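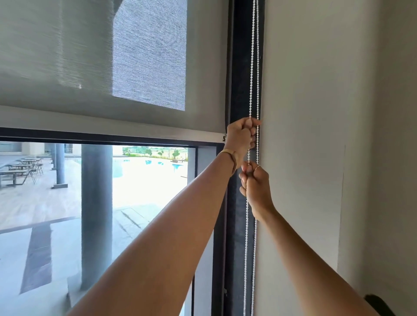 半降的灰色卷帘,下缘右端贴有编号“5”。

遮阳是运行问题:与采光顾问埃莱尼·哈利洛维奇谈旧办公楼的眩光治理

采访、整理:苏诗雨
2025年9月

埃莱尼·哈利洛维奇(Eleni Halilović)在 Dremard 工程顾问公司负责采光与遮阳。过去两年里,她的主要工作是 Prirkport 港务办公楼的围护结构改造后评估。该楼地上7层,板式,主立面朝向西南,对面是水域。外窗在前一轮改造中换成了双银 Low-E 中空玻璃,室内卷帘则沿用业主的旧采购标准。改造完成后,供冷能耗下降,关于眩光的报修却增加了。

访谈在公司的会议室进行,谈话从报修记录的口径开始。

“业主给我们的表里有561条记录,分类只有一项,叫‘窗帘问题’。”哈利洛维奇说,“卷不上去是窗帘问题,屏幕看不清也是窗帘问题,觉得房间太暗还是窗帘问题。这样的表没法直接用来做设计判断。我们先把机械故障剔出去,再把剩下的按时刻和朝向重新排。”

重新排过之后,与视觉有关的投诉集中在两个时段:冬半年的午后,以及全年日落前的一段时间。前者是低角度直射光进入进深较大的工位区,后者叠加了水面反射。两种情况在图纸阶段都能算出来,她说,但前一轮改造的任务书只要求核算得热,没有要求核算眩光。

“得热和眩光用的是同一束太阳光,评价的位置不同。得热看的是进入房间的总能量,眩光看的是某个人坐在某个位置、朝某个方向时眼睛里的亮度分布。房间的总能量降下来了,那个人眼前的太阳圆面亮度仍然高出周围好几个数量级。”

前一轮改造的设计说明里写有“玻璃可见光透射比降低,有助于改善眩光”。对这句话,她的评价比较保留。玻璃透射比从较高值降到中等值,对漫射天空的亮度有作用;对于直射太阳,这点衰减基本没有意义。同时,房间深处的采光变差,使用者眼睛适应的亮度水平下降,窗口与室内的对比反而可能加大。

织物参数:开孔率之外

谈到卷帘本身,她首先提到开孔率。开孔率是织物孔隙面积占总面积的比例,采购文件里通常只写这一个数。

“开孔率可以近似理解为法向入射时直接穿过去的那一部分光,但织物透过来的光有两部分。一部分从孔里直穿,方向不变;另一部分打在纱线上,散射以后出来。浅色织物开孔率很低,散射部分却可能很高,太阳一照,整块帘布变成一个发亮的面。深色织物散射少,看出去比较清楚,但吸热多,帘布温度高,坐得近的人会觉得热。”

因此同样开孔率的两种织物,眩光表现可以完全不同。她的团队在选型时要求供应商同时提供法向直接透射比、法向总透射比,以及随入射角变化的数据。最后一项多数供应商没有现成报告。Živković 织物公司的技术负责人波尔·斯泰纳斯多蒂尔(Poul Steinarsdóttir)同意为该项目补做角度测量,结果显示,当入射角增大到一定程度时,直接透射部分迅速减小,纱线厚度起了类似微型百叶的作用。

“这个角度有名字,叫截止角。对于西南向的立面,夏天太阳高,入射角大,孔里基本穿不过来;冬天太阳低,接近正对窗面,几乎没有截止效果。也就是说,织物在最需要它的时候表现最差。采购文件里的那一个数恰好描述的是最差工况,这一点倒是有用的。”

她补充说,孔的均匀性同样需要检查。织造公差、张力不均、长期悬挂后的伸长都会使局部开孔变大。一卷布的样片和三年后挂在窗上的布不应视为同一种材料。前一轮采购没有留样,所以现场测得的数值无法与出厂状态对照,只能作为现状使用。

至于颜色,项目最后采用的是双面异色织物,朝外一面反射较高,朝内一面较深。这种做法价格高一些,且要求安装时不得装反。抽查中确有装反的,更换时须整幅拆下。

现场测量

评估覆盖了155个工位。测量内容包括眼位垂直照度、鱼眼镜头拍摄的亮度图以及同一时刻的卷帘位置。亮度图用多次曝光合成,再用点亮度计标定。

我问到太阳圆面在视野内时如何处理。她回答得很具体:“传感器会饱和。饱和以后合成图里太阳的亮度是偏低的,算出来的眩光概率也就偏低,而你从图上看不出来。所以必须同时测垂直照度,拿图像积分出来的照度去核对。两者差得多,这张图就作废,或者加中性滤镜重拍。我们作废的图不少。”

眩光概率,即 DGP,由眼位垂直照度项和对比项构成。她认为该指标在明亮的空间里比较可靠,在较暗的空间里则低估由对比引起的不适。该楼北侧的走廊型办公室属于后一种,团队对这些房间没有单独采用 DGP 作结论,而是把亮度比和问卷放在一起看。

问卷由法国同事热雷米·德尚(Jérémie Deschamps)设计。题目很短,只问此刻是否受到干扰、干扰来自哪里、是否动过窗帘。德尚坚持把“此刻”写进每一道题。他在邮件中回复说,人对上一季度的光环境没有可用的记忆,问“平时觉得怎么样”,得到的是对物业管理的评价。

问卷与测量的一致程度属于中等。部分使用者在照度很高时仍选择“无干扰”,座位多半能看到水面。哈利洛维奇对此不感到意外,视野质量会提高人对亮度的容忍程度,文献中早有讨论,但目前没有她认为可以直接写进设计计算的修正方法。

“我不会给它乘一个系数。报告里单独列一段,说明哪些座位有这种情况,由业主去决定。”

手动与自动

楼内卷帘为手动拉珠,少数会议室为电动。观察期内,手动卷帘的典型模式是:下午因直射光放下,之后不再升起,次日上午仍停在原处,人工照明全天开启。采光设计中预期的节电量因此大部分没有实现。

这种现象在业内并不新鲜。她认为原因主要在于动作的触发条件不对称。放下卷帘有强烈而即时的理由;升起卷帘没有对应的刺激,房间逐渐变暗时灯已经开着,使用者感觉不到变化。

是否应当全部改为电动,她的意见与业主最初的设想不同。Golemitz 控制公司曾提出全楼自动化方案,由屋面照度传感器按立面统一控制。该公司的斯皮罗斯·帕帕多普洛斯(Spyros Papadopoulos)参加了后来的技术讨论,并修改了方案。

“统一控制的问题在多云天。”她说,“云过来,全立面升;云过去,全立面降。电机有噪声,人会抬头。两个星期以后就有人要求停用。斯皮罗斯第一版的延时是对称的,升和降一样长。我们商量后改成降得快、升得慢,中间高度取消,只保留几个固定档位。”

修改后的策略只承担一件事:在清晨无人时把卷帘复位到上方,使新的一天从有采光的状态开始。白天的下降按太阳位置计算触发,由屋面传感器确认是否有直射;使用者的手动操作优先,系统在当日内不再覆盖。按这一逻辑,自动系统白天的动作次数很少。

帕帕多普洛斯对手动优先的时限有不同意见。他主张设定较短的恢复时间,否则午间一次手动操作就会使该窗在整个下午脱离控制。哈利洛维奇承认这会损失一部分节电量,但她没有让步。在她看来,节电量的计算以系统处于启用状态为前提,使用者一旦形成“拉上去它又会下来”的印象,就会去找物业关闭整个分区。双方最后在文件中写明,时限作为可调参数保留,初始值取当日有效,运行满一个供暖季后复核。

分区与编号

按太阳位置控制,要求系统知道每一幅帘对应的朝向、窗台高度和外部遮挡。该楼的竣工图在这方面不可靠,若干房间在使用期间重新隔断,房间号与窗号之间的对应关系已经失效。

团队最终放弃了以房间号为基准的编号方式,改以立面轴线为基准,先定立面,再定楼层,最后定轴线间的窗位。隔墙如何移动,窗的编号都不受影响。她把这项工作列为整个项目中耗时最多、在报告里占篇幅最少的部分。

“控制器的地址表、维修单和测量数据必须用同一套编号。我们中途合并过一次数据,维修那边的窗位从左往右数,是站在室内看;立面图从左往右数,是站在室外看。两套数据是镜像的,统计上还看不出明显错误,因为端部的窗本来就少。后来是一个山墙旁边的工位对不上太阳位置,才查出来。”

外遮阳为何没有采用

从热工角度看,外遮阳显然更有效,太阳辐射在进入玻璃前即被拦截。该项目没有采用,主要受两项条件限制。一是临水立面的风荷载,外卷帘在设定风速以上必须收起,而当地午后多风,收起的时段与需要遮阳的时段重合。二是盐雾对导轨和紧固件的腐蚀,业主的维护预算没有包含相应的更换周期。

中置百叶也讨论过。其优点是不受风和灰尘影响,缺点是机构故障时须更换整块玻璃单元。考虑到外窗刚更换不久,这一方案没有进入比选。

“内遮阳在得热方面的能力有限,这个要在报告开头写清楚。”她说,“热已经进来了,浅色的外侧面能反射出去一部分,Low-E 玻璃又会把其中的长波部分挡在里面。内帘主要解决视觉问题。如果业主期待的是降低供冷峰值,应该去谈玻璃和窗墙比,不要谈窗帘。”

对任务书的建议

访谈末段谈到下一阶段的工作。哈利洛维奇正在为同一业主起草新的任务书条款,其中规定:遮阳织物须提交直接透射比和总透射比;眩光核算应针对实际工位的位置与视线方向,不得以房间中心点代替;家具布置未定时,按最不利方向计算。

条款还要求把屏幕朝向写入家具平面图。她解释说,屏幕平面与窗面垂直布置,可以解决相当一部分问题,成本接近于零,但家具图通常由另一家单位在最后阶段完成,采光顾问看不到。在该楼的改进措施中,有一个部门仅调整了桌子方向,没有更换任何织物,复测后该区域不再列入处理清单。

复核测量安排在供暖季结束以后。在此之前,她要求物业停止把所有报修归入“窗帘问题”,改用四个类别:机械、过亮、过暗、过热。物业已经接受前三个,第四个仍在与空调班组协商由谁受理。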